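Toy Bins: Your Questions, My Answers

I get a lot of mail about how I sort the small stuff in our playroom, so I've put the usual questions on one page. Thanks to Bohdana Sirko for nagging me into it!

Do I need a bin for every kind of toy?

No, please don't do that to yourself. I started out with 22 bins (I know) and my kids ignored every label. Now we have a handful of big categories and it works so much better.

What kind of bin do you like for little figures?

Something open on top, with rounded corners and a smooth inside. Crumbs and glitter love a sharp corner, and a curved one wipes out in one go with a damp cloth. I also like a light color, so you can spot the last little guy at the bottom. My favorite shade is a pale, buttery yellow.
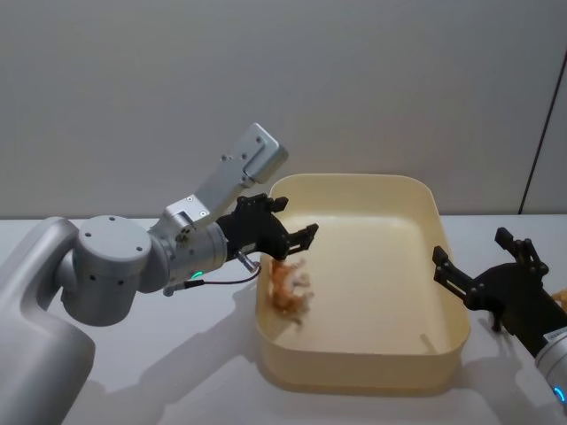 Where do you do the sorting?

On a bare table, never the floor. I clear everything off first, put one bin down and fill it before I bring out the next. If I have three going at once I get distracted and start reading old birthday cards.

How do you get marks off the inside?

Warm water, a drop of dish soap and a soft sponge. For crayon I use a little baking soda paste and let it sit while I make coffee. Skip the scratchy pads!

How often do you clear things out?

Twice a year for us, and the big one is in July. Marichka Boiko asked if that's enough with four kids. Maybe go for three?

Page last updated 31/05/2020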